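A day at the Casolness open house
Posted November 21, 2022 in Visits

I have wanted to see the inside of Casolness ever since they moved into the old Robles building, and last week I finally got my chance. They open the doors twice a year, once in March and once in the fall, and you sign up on a web form that fills in an afternoon. I missed it in the spring. This time I set an alarm.

The draw for me was the data floor. Casolness doesn't build robot arms. They buy them, and what they do with them is collect examples: a person guides a pair of arms through a small job, everything gets recorded, and the recordings go into a learning system that tries to pick up the job for itself. I'd read plenty about this and never stood in a room where it was going on.

Getting there

Take the 54 bus to the end of the line and walk back one stop, because the last stop is on the wrong side of the rail cut (I learned this the slow way). Sign-in was at a folding table in the lobby. They gave us a sticker with our first name, a map with the restrooms circled, and a sheet asking us to keep behind the yellow tape. Coffee was free and pretty good.

We were split into groups and sent around in different orders. Mine started with the talk, which I'd recommend if you get a choice.

The talk

Monique Aubert runs the collection team, and she was terrific. No slides for the first ten minutes! She put a lunch box on the lectern, asked a man in the front row to close it with one hand, then asked him to tell the rest of us exactly what he had done. He got as far as "well, I sort of pushed it" and stopped. Her point was that most of what hands know never gets put into words, so her team records people doing things and skips the words.

Some of what I wrote down:

An example, in their vocabulary, is one full try at a task from start to finish. They call it an episode. A set is 100 episodes of the same task, and a set is the smallest thing they'll train on.

For the task we were going to see, they had 900 episodes saved so far. Aubert called that "a decent start," and a few people laughed, but she meant it.

Bad tries are kept. I had assumed they'd be thrown out. If an operator fumbles a part and then recovers it, that episode gets its own tag, and she said those are some of her favorites. A system that has only ever seen smooth work has no idea what to do when something slides away from it.

Variety matters more to her than neatness. The operators are asked to start with the part in a slightly different spot every time, turned a different way, sometimes with the arms parked somewhere awkward. She has a rule that if two episodes in a row look the same to her, the second one goes back.

Somebody asked how long an operator works at a stretch. Four episodes, then a pause to reset and stretch, then four more. They swap stations at lunch. She said tired operators make sloppy recordings and that you can spot the afternoon ones on the curves if nobody enforces the breaks.

The labeling room

Next stop was a quiet room with the blinds down where finished episodes get checked. I expected this to be the dull part and ended up staying until our guide came back for me. The software is called Womix, it's their own, and it plays an episode on the left of the screen while the positions of the joints scroll by on the right. The reviewer marks where each step begins: reach, grasp, lift, and so on. You could try it yourself on a practice file. I put my "grasp" mark far too early, at the point where the fingers got near the part, and the reviewer next to me kindly scooted it over to where they had closed on it. My second go was better. I'd have happily done ten more.

What surprised me is how much arguing goes into it. There was a printout taped up by the door with rulings on it, things like whether a nudge counts as a touch, and half of them had been crossed out and rewritten in another pen.

The data floor

Then the part I came for. The project here is called Cunia, and it's all two-arm work: one gripper holds something while the other one gets on with the job, or both go in together. The parts are small and plain. We watched from behind the tape and could ask questions between episodes.

It's slower than the videos online, and I liked it more for that. You have time to see the choices. An arm comes in, hangs back, changes its angle a touch, goes in again. After a while I found myself leaning along with it, and so did the kid beside me. When an episode ended the guide would call out its tag, and we started trying to guess the tag before she did. I was right more often than I deserved.

I asked whether the tables were picked specially, and the guide said no, a plain top is simply easy to work on, and the marks build up with use.

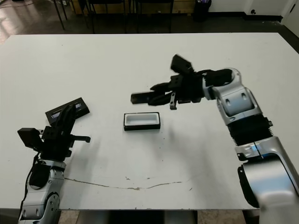
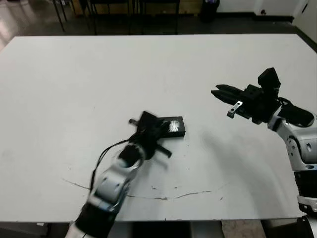 Two moments at a Cunia station, with both arms over the table. The part with the bright white inside is in the first picture.

If you want to go

The next open house is in March and the sign-up page goes live a few weeks ahead. Wear comfortable shoes, there's hardly anywhere to sit between the lobby and the data floor. Kids are welcome on the whole tour. Ask for a group that begins with the talk, and leave yourself extra time for the practice file in the labeling room. I'm signing up again, and I'm bringing my brother.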